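The Gate at Groddale

Beverley Bunting drove up to Groddale in June to see the house before it was sold. Her aunt Glenys had lived in it for 90 years and had painted the gate every winter.
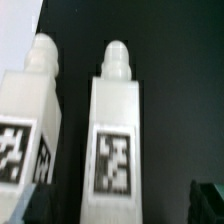 Two in white, side by side.

Liam Crabtree from next door had the key. He said the buyers wanted the gate gone — they had a caravan and needed the width.

"Did you tell Glenys?" Beverley asked.

"I told her they liked the colour of the kitchen."
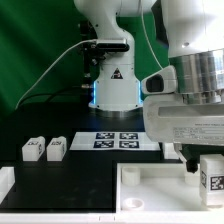
Green cloth and a black tabletop.

They drank tea on the back step. Liam had fed the chooks for 13 days and wanted to know who was having them. Beverley said she'd take two. 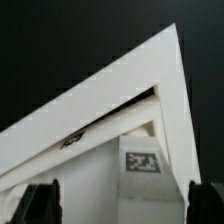

She stayed until after dark, going through the drawers. When she went out to the car she looked back at the roof. It was a pale peak on a black sky, with one long slope running down to the left and a short steep drop on the right. She had drawn it that way at school and been told it was crooked.
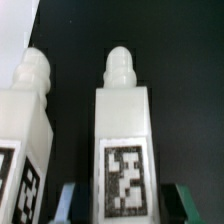

Glenys rang at nine and asked about the gate. Beverley stood beside it with the phone. The posts were white, with squared shoulders and a rounded knob on top, narrow at the waist, and she put her hand on the nearer one.

"It needs a coat," she said.

"There's a tin in the shed," said Glenys.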